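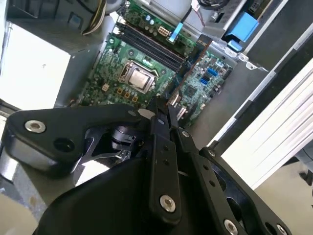
図3　開放した筐体内のマザーボードとCPUソケット周辺。クーラーは取り付けられていない。

3.2　回収品の分類と保管期間

調査対象は、Busia地区の回収拠点に持ち込まれた使用済みデスクトップ型計算機361台である。各台について、受付票に記載された購入年、使用場所、廃棄理由を転記し、筐体を開けて主要部品の有無を確認した。

廃棄理由は受付票の自由記述を6区分に整理した。「動作が遅い」と「起動しない」の両方が書かれている票は、先に書かれた方に従った。区分の作業は筆者らのうち2名が別々に行い、判断が分かれた16件はBabita Thakur氏の助言を受けて確定した。購入年の記入がない票は保管期間の集計から除いたが、廃棄理由の集計には含めている。

保管期間とは、最後に使用した時期から持ち込みまでの月数を指す。持ち込み者の記憶に頼る値であり、12か月、24か月といった切りのよい数に回答が偏る傾向があった。Kerker（前掲）の家庭調査でも同様の偏りが報告されている。このため本稿では平均値を用いず、中央値と四分位範囲を示す。

事業所からの持ち込みは6月に集中し、この月だけで約90台に達した。年度末の備品更新と重なったためと考えられるが、受付票からは確認できない。家庭からの持ち込みには明瞭な季節差が見られなかった。事業所と家庭の差については3.3節で扱う。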